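How a Movie Earns Its Money 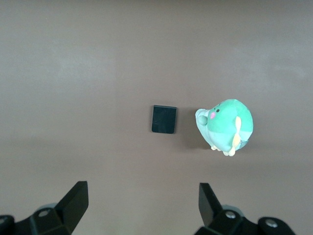

Maybe you have heard a grown-up say that a movie "made a lot of money" in its first days. But who counts this money, and where does it go? Let us look at it slowly, step by step.

What is the box office?

A long time ago, a theater had a small room near the door where people bought their tickets. This room was called the box office. Today many families buy tickets on a phone, but we still use the old word. When we say "box office" now, we mean all the money that people paid for tickets to one movie.

Let us follow one movie

The movie is called Karar, and it is about a girl who looks for her brother in the mountains. It was made by a company with the name Winico. The town of Troltby has one movie theater, the Granström, and the Granström shows Karar on its biggest screen.

The big screen has 225 seats. On the first evening 75 people come. This means that one third of the seats are full. On the second evening the friends of these people come too, and the room is more full.

At the end of each day the theater adds up its tickets and sends the number to the company that brings the movie to theaters. This company is called the distributor. The distributor gets such a number from every theater, and it adds them all together. After the first week, the Granström has sold 500 tickets to Karar, and all theaters together have sold 2758.

Who gets the money?

You pay for one ticket, but your money is divided. A part of it is tax and goes to the government. A part stays with the theater, which must pay for the lights, the heating and the people who work there. The rest goes to the distributor, and from there a part goes to the company that made the movie. The actors usually got their pay already, when they were making it.

Popcorn is different. The money for popcorn does not go to the movie company, so it is not in the box office number.

Gross and net

These are two words you can meet in the news. "Gross" is all the money before anything is taken away. "Net" is what is left after something is taken away, for example the tax. If one newspaper writes the gross and another writes the net, the two numbers are different, and both can be right.

Why is the first weekend so important?

Many people want to see a new movie right away. Theaters look at the first numbers and decide if the movie can keep the big screen. If few people come, it may move to a small room, or it stops. Some movies start slowly in April and are still playing when the summer vacation begins, because people tell each other that they are good.

Words to remember

Box office: the money from all tickets to a movie.
Distributor: the company that brings the movie to theaters.
Gross: the money before anything is taken away.
Net: the money that is left after.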